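# Speaker notes – Costume as comedy: what we wear when we're trying to be funny

*(Slot is 20 minutes including questions. Water on the left. Check the clicker before the host finishes the intro!)*

**Opening**

Walk out in the big yellow cardigan. Don't mention it. Say hello, thank the Kudaveo Festival crew for having me, and just let people look at it for a bit.

Then: "How many of you have already decided what kind of person I am?"

Wait for hands. There's usually a laugh here, and if there isn't, keep going, the next bit doesn't need it.

The point I want to land early is that clothes get to the audience before the first joke does. By the time a comedian says a word, the room has read the shoes, the sleeves, the haircut, and made a pile of guesses. I love this part of the job so much. You can agree with those guesses or you can mess with them, and both are fun.

**The podcast bit**

People always ask why I care about costume when half of what I make is audio. Fair question! Tell the story of season one of *Jillevberg*, our radio soap about a ski town with no snow. We recorded the pilot in trackpants and it was flat. Second try, everyone came dressed as their character (fur hats, a vest with far too many pockets) and the voices changed straight away. Shoulders went up. The mayor got pompous. We kept the second take and threw out the first.

Play clip one. It runs a bit long, so fade it after the mayor says "avalanche".

If the sound fails, do the mayor myself. Badly is fine.

**The viral coat**

Slow down here, this is the part people came for.

Short version: I posted a sketch of myself arguing with a parking meter while wearing a floor-length green coat. I thought the writing was the good bit. I still do, a little. There were 2,377 comments by the end of the weekend and I read every one of them, and 587 were about the coat. Where's it from, is it lined, would it come in navy. Somebody wrote a poem to the collar.

I was a bit grumpy for a day. Then I went back and watched it with the sound off and the coat was doing half the acting! It swings when I turn away from the meter. It arrives slightly after I do. You can't write that, but you can notice it and use it next time.

Read the poem out if the room feels warm. Skip it if we started late.

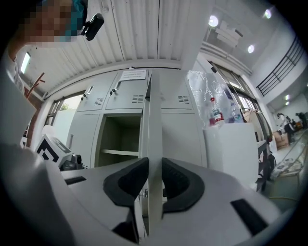
*Written and performed by the host of* Jillevberg *| Kudaveo Festival, Comedy and Culture stream | Monday, June 13, 2022*

**Working with what you have**

Change of pace. Come out from behind the lectern.

I don't want anybody leaving with the idea that you need a wardrobe budget. The Mittal Theatre, where I did my first solo show, paid me in drink tickets and a share of the door. Everything I wore came from op shops and my aunt's garage. Best thing I ever found was a bridesmaid's dress in a colour I can only call "ham".

Things I look for when I'm digging through a rack:

- Does it move? Swish a sleeve in the aisle. Ignore the looks.
- Does it make a noise? Vinyl is brilliant on stage and a nightmare on mic.
- Can I get out of it in the dark?
- Would my character have chosen it, or had it chosen for them?

Spend the most time on that last one. A man in a suit he picked himself and a man in a suit his mother picked are two completely different sketches. Do the two walks. (Practise the second walk, I keep drifting back into the first.)

**When it goes wrong**

Tell the Jivitz story. Small club, low ceiling, enormous hat. I'd written the whole set to lead up to taking the hat off, and I knocked it off on a light in the opening minute. Eleven more minutes to fill and no reveal.

What I did was put it back on and act as if we'd all agreed to forget. That got a bigger laugh than the ending ever had, and I kept it in for the rest of the tour – 111 shows of whacking my head on purpose.

Rub forehead here. Gets a laugh most nights.

**Audience bit**

House lights up, please. Ask for someone wearing a thing they nearly didn't wear today. Let them tell us about it. Be kind, be curious, no jokes at their expense. If they've got a great coat, say so and mean it.

Ask the room to give that outfit a character name and a job. Take the third suggestion, the first two are always "Gary".

**Finish**

New season of *Jillevberg* comes out in August. Say it once and move on, slide stays up anyway.

Take off the yellow cardigan. Turn it around so they can see the back has been a completely different cardigan the whole time. Hang it on the mic stand, thank the sound desk, go to questions.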